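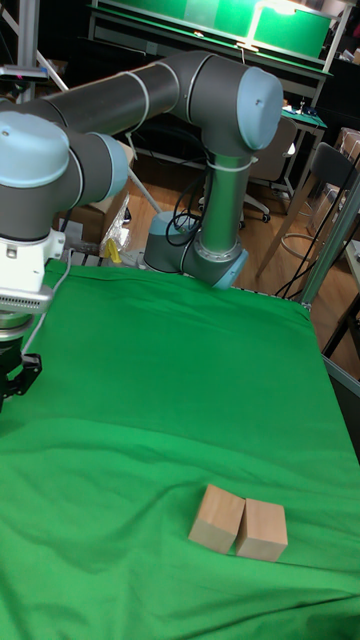
Cable routing is the part of an arm build that gets left until last, and on a shared bench it causes more stopped runs than the motion code does. This page covers dressing the gripper cable and setting up a first block pick on the Karkska bench. Most of the external dressing is done with thin white cable ties: two around the long horizontal link and one on the vertical link just below the shoulder. Read the whole page before fitting any of your own, as the tie positions depend on the poses you plan to use.

## Before you start

- Arm bolted down, base level, emergency stop tested
- Gripper mounted and opening and closing from the pendant
- Thin cable ties, flush cutters, a soft tape measure
- Two wooden blocks
- A plain cloth large enough to hang over the table edge

The workshop profile is called `sqalli`. Load it and confirm that the speed override reads 50 percent. Leave it there for everything on this page.

## 1. Find the worst poses

Cable length is set by the extremes, so record those first.

1. Jog the arm to full reach, with the upper link close to horizontal.
2. Fold it back as far as your task will ever need.
3. Turn the last wrist joint to both ends of its allowed range.
4. Save each pose. Use names you will recognize in six months.

With the drives off, hold the tape along the planned route in each pose and write down the longest value. On our arm the run from the flange to the shoulder came to 716 mm. Add 50 mm of slack, all of it at the wrist. Slack in the middle of a link does nothing useful and will catch on something.

## 2. Fit the ties

Start at the shoulder and work outward. Close each tie until the cable can still be pulled through by hand with light force, then stop. A tie pulled fully tight will flatten the jacket at that point, and the conductors tend to fail there first.

Keep ties off the joint covers. They have to come off for service, and a tie across the seam usually gets cut in a hurry – along with whatever is under it.

Run through the saved poses again at low speed. Watch the wrist. If the cable goes straight at any point, open the last tie and feed some slack forward. Trim the tails only after a clean pass.

## 3. Set the table height

The cloth adds thickness and gives slightly under load. Do not use the bare table as your Z reference.

Lay the cloth, smooth the larger folds, and touch off with the gripper closed. Take the reading in at least four places. Save the highest as `table_z` and put the approach limit above it. Small wrinkles can stay. A crease under a block will tilt it enough to spoil the grip, so move the block.

## 4. First pick

Begin with one block in the middle of the work area, faces square to the gripper.

```
load sqalli
open
move above_block
lower to grasp_z
close
raise 79
hold
```

The raise value is in millimeters. If the block slips during the hold, lower `grasp_z` a little before you touch the force setting. Pale unfinished wood marks easily.

Once that repeats, put the second block against the first and pick either one. The fingers now need clearance on the shared side, so approach with the fingers turned to close on the two free faces. The older Flornano script skips this rotation and will drive a finger down onto the neighboring block. Use the Lekura version.

## Known problems

**Gripper drops out when the wrist turns.** Check the connector at the flange before suspecting the driver. Most often it is under side load.

**Z drifts over a session.** The cloth has moved. Touch off again, or clip it to the table frame underneath.

**Protective stop on fold-back.** A loop of cable is catching near the base. Shorten the loop there and repeat step 1 from the folded pose.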